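December 25, 2022

**Iltville group passes 500 cloth-handling demonstrations**

ILTVILLE – The Skister project has just logged demonstration number 532, and the little team behind it at Vornero could hardly be happier. Every one of those recordings shows a pair of robot arms handling cloth, one of the hardest things you can ask a machine to deal with!

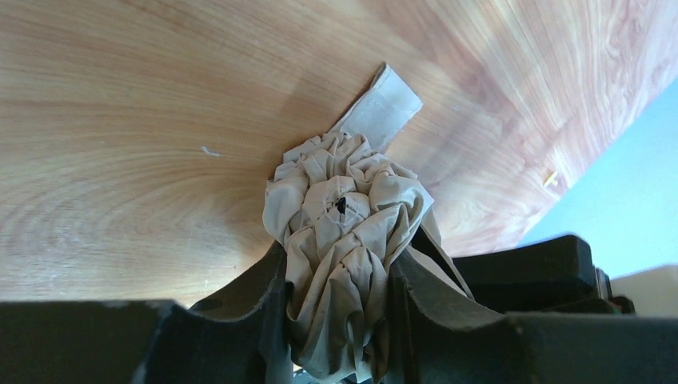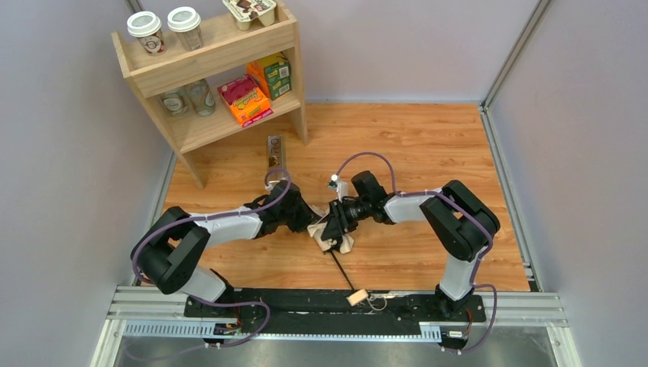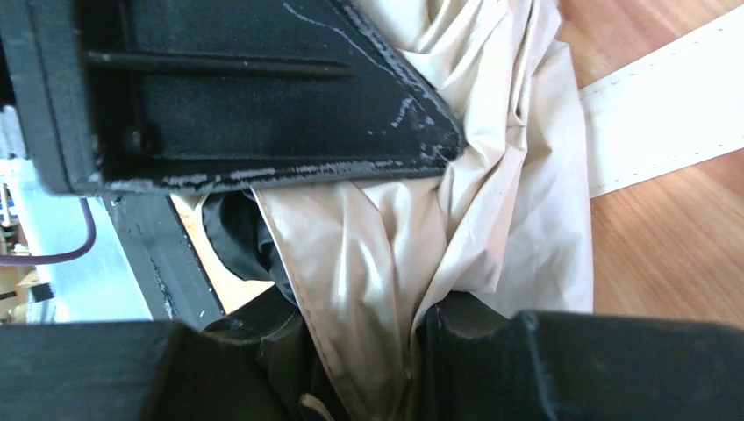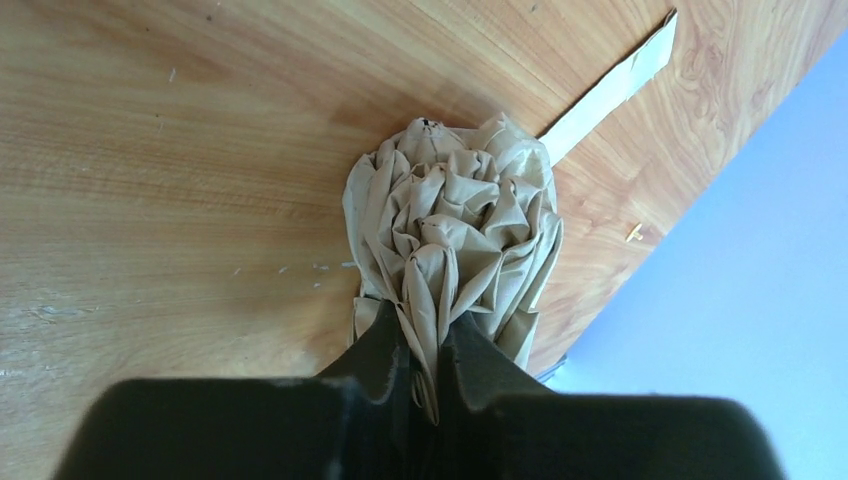 *Beige cloth in the grippers at the Iltville bench.*

Fabric is tricky for a learning system. A box keeps its shape when it's picked up, but a piece of cloth never bunches up the same way twice, so the system needs to see a huge variety of grasps, folds and tangles before it can start making good guesses of its own. Skister records the motion of both arms along with several camera views, and each demonstration runs around 90 seconds.

The project began in April with 2 arms and a single type of fabric. There are now 9 types in the collection, from stiff canvas to a stretchy knit that the team describes (fondly) as a menace. Fumbled grasps are kept and labeled too, and they've already proved useful for teaching the system how to recover and try again.

Training on the full set is next, using software built on the open Krajewska toolkit. Vornero plans to share the recordings with other labs once the labels have been checked, and the team is already collecting old shirts and dish towels from anyone in Iltville who has some to spare.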